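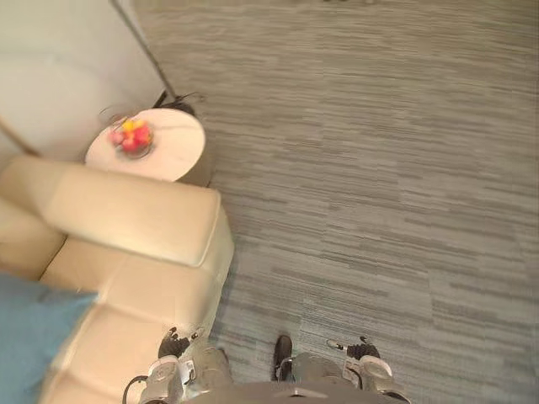 Is it worth paying for a storage unit after you move to a smaller place?
For a few months it can be, while you work out what fits, but after that you are mostly paying rent on things you have stopped using.

I kept mine for four years. It was at Conard Storage, out past the lumber yard, and it cost $900 a year. I gave it up in April. A couple of people have asked me how I went about it, so I'm writing it down.

When I moved from the house to the apartment I had a weekend to decide on everything, and I decided on very little. Whatever I couldn't place went into boxes and then into the unit. I told the man at the desk I'd need it through the summer. He set me up on a monthly plan with automatic payment, and that was the last time I had to think about it. The charge went through on a card I don't use for much else.

The unit was a 45-minute drive each way. In the first year I went out there to get my winter coats and, later, a folding table. After that I went once to change the padlock, which had rusted. I bought a spare rice cooker at one point while owning a perfectly good one in a box behind that padlock.

What got me moving was a letter saying the rate would go up. It wasn't a big increase. I just hadn't seen the yearly total written out before.
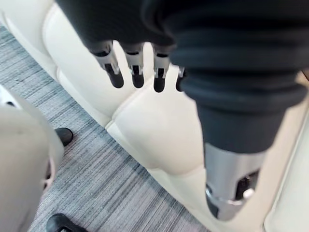 Getting started

I made a list from memory before I drove out. I wrote down everything I believed was in there, and next to each item whether I wanted it back. The list was short. When I opened the door there was a lot more than what I'd written, and I used that as my rule. If it wasn't on the list, I needed a good reason to bring it home.

The rule worked well for kitchen things, linens, and old electronics. It did not work for paper. I had three boxes of paper and I could not go through them standing up in a concrete hallway with a light on a timer. Those came home with me and I did them at the kitchen table over a couple of weeks. Most of it was bank statements and manuals. My mother's recipe cards were in there too, in an envelope marked "car insurance," so I'm glad I didn't toss the boxes whole.

The furniture was harder because I couldn't move it alone. There was a dresser, a desk, and two bookcases. I listed the dresser and the desk for sale and got a lot of messages asking if they were still available, followed by silence. The desk finally went to a student named Ranjbar who came with his uncle and a van. The dresser never sold.

In the end I called Fliner, a hauling outfit that does small jobs. They charged me $200 and took the dresser, both bookcases, and a mattress I'd forgotten about completely. The crew was done before lunch. I had spent a month trying to avoid that bill, and in that month I paid rent on the unit again.

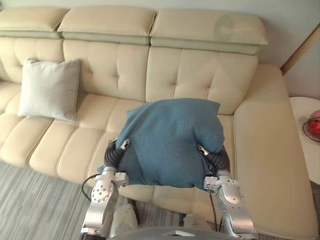
4 min read

The donations went to the Mesance thrift shop, near the bus station. If you're planning on a donation run, call first. They don't take lamps with damaged cords, anything with foam that has no tag, or encyclopedias. I had all of these. They were nice about it, and the woman at the back door gave me a printed sheet of places that do take them. The encyclopedias went to the recycling center after I cut the covers off, which took most of an evening.

My friend Eglė Bite helped me on the last trip. She is quick at this sort of thing. She held up each item and asked what I'd use it for next week, and if I started a sentence with "well, if I ever" she put it in the donation pile. I took back one thing from that pile, a cake stand, and I've used it since.
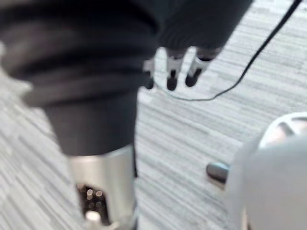

Closing the account took longer than it should have. Conard wanted notice in writing, and they wanted the unit swept and the lock off before they would stop billing. I sent the notice by email and heard nothing, so I drove over and filled out a paper form at the desk. Ask for a copy of the form. I was charged for one extra month anyway, and having the copy meant they refunded it after a single phone call.

There are things I regret letting go. I had a good set of wood clamps that I sold too cheaply, and last week I needed one to glue a chair rung. I used a belt and it held fine.

The coats are in the hall closet now. The folding table is under the bed. I still have one box of photographs to sort, and I've set it next to the door of the spare room so that I have to step around it.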